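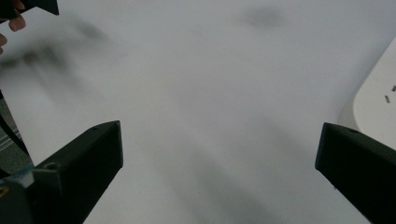 Figure 2. Pale, matte surface with diffuse shadows, seen from close above; two dark gripper fingers in the lower foreground.

4.2 Conflicting accounts in early crowd-violence reports

We examined how news outlets revise their accounts of crowd violence during the first day of coverage. The corpus holds 4000 reports in English and Arabic, collected by the Plokon archive and grouped into 120 events. An event was kept only if at least one report cited a named official source and at least one cited a witness. Duplicate wire copy was removed by matching the first 1000 characters of each text.

Each report was coded for three items: the stated cause of the incident, the party held responsible, and the type of source given for each claim. Coding followed the scheme of Twal and Mohamedi, with one change. Their category "security source" was split into named and unnamed officials, as the two behaved differently in the pilot sample from November. Coders worked from plain text without headlines or bylines. Disagreements were settled by a third coder who had not seen the earlier codes.

In almost half of the events, the stated cause in the first report differed from that in the last. Most changes concerned the order of actions, such as whether shots were fired before or after a crowd had formed. Changes in the party held responsible were less common and tended to follow a statement by a protest group or a religious office. Claims credited to unnamed officials were dropped more often than claims credited to witnesses, but they were seldom marked as corrected. The usual practice was to leave the claim out of the next version.

Cha and Moon report a similar pattern for local radio, although their events were shorter and drew on fewer sources. Sung attributes the effect to deadline pressure. Our data do not allow a test of that account, as publication times were missing for a large share of the Arabic reports. The Dorgate index, used to recover some of these times, was last updated on 24th March and does not cover later revisions.

Section 4.3 repeats the analysis with events weighted by number of reports.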